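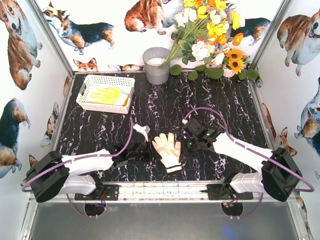
# Two-arm glove sorter, build thread (page 3)

**railsplitter_q** - 6 Dec 2025

Picking this up again after the great cable argument of page 2. Current state of the bench:

- Both arms bolted to the front rail on the black plates, and staying bolted
- Cables are purple. They were the cheap ones.
- Control code is the Hurlow branch with my own timing fixes on top
- Total spend is $890, a number I'm sharing with you and with no one in my house

The goal hasn't changed. Gloves on the table, gloves in the white basket, me on a stool with coffee. One glove lying flat in the middle is the easy case and I'd like to stop being proud of it.

**moth_and_solder**

Looks good. Your cables still have way too much slack. That loop over the right arm is going to snag on something the first time you do a fast wrist turn, and then you'll be back asking us about connectors.

**railsplitter_q**

Page 2 called. It wants its post back.

**moth_and_solder**

Page 2 was right.

**tinbucket**

Slack is fine, a tight cable is what kills connectors. I ran mine short on the Soomro build and went through 7 of them before February was over. Leave the loops, add a strain relief at the base, go to bed.

Real question: why the corgi walls? Doesn't a busy background wreck your glove detection?

**railsplitter_q**

If it only works against a plain gray wall then it doesn't work in my garage, where there has never been a plain gray anything. Also I like corgis.

**halfwatt**

I'll be the one to say it. Two arms for this is overkill. A glove weighs nothing. One arm, pinch the cuff, drop it in the basket, done. You've doubled the wiring and the calibration to do a job my kid does for a cookie.

**railsplitter_q**

One arm does pick up a glove. It picks up a wad of glove. I want them flat and facing the same way so I can pair them later, and for that I need to hold the cuff and a fingertip at the same time. I tried it one-handed myself at the kitchen table and it was humiliating.

The harder setup is several gloves out at once. Current test set is three cream ones and a blue knit one with an orange cuff and white grip dots, spread all over the table. Both grippers come in close on the blue one from either side, and that's where the planning gets ugly.

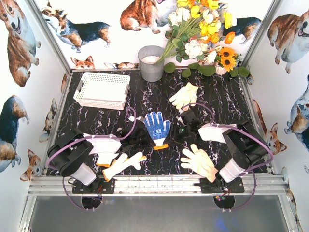
The trouble is that each arm treats the other one as a wall, with a 56 mm bubble around it. Fine out at the sides of the table. In the middle the bubbles overlap and both arms get very polite and stop. Shrink the bubble and they knock knuckles. I've logged 3,660 attempts and a depressing share of them are two machines waiting for each other to go first.

**tinbucket**

Pick a leader. Left arm moves, right arm gets whatever space is left over. The Hekeck planner has a priority flag for that, buried in the arm config.

**halfwatt**

Or, and hear me out, one arm.

**moth_and_solder**

For once I'm half with halfwatt. At least start with one arm dragging the glove to a clear spot, then bring the second one in for the flattening. You're asking for the tight two-handed move with other gloves lying right there.

**railsplitter_q**

OK, the drag-first thing is annoyingly sensible. The front of the table is out while there are gloves parked by both arms, so I'd have to clear one side first.

I'll try the leader flag too. Does it survive a restart, or do I have to set it every time?

**tinbucket**

Every time, unless you save the profile. The save button is on the other tab - don't ask.

**brumulel_bench**

Over at Brumulel we had the same standoff with socks. Leader flag helped, but we also had to slow the follower way down or it kept darting into the gap. Try that before you touch the bubble.

Also shorten those cables.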